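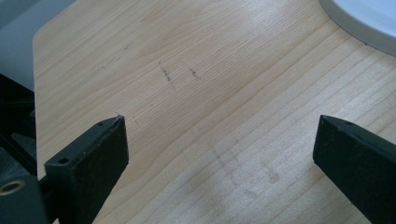

Sunura says its new desk finish "lasts 2,000 wipes." Wipes with what? A wet sponge? A T-shirt? The page doesn't say.

1/ I wrote to ask. Got a link back to the same page.

2/ The test was done by Skilteck. Skilteck also sells the finish. Hmm.

3/ The December version of the page said 1,000. Same product code, same price, $114. So what changed over the holidays?

4/ And the warranty is 90 days. If I wipe my desk twice a day that's 180 wipes. Bold promise.

5/ Letarov at least tells you which cleaner they used. Still wouldn't pay that much for it.

6/ Plain oil for me until somebody shows me the test sheet.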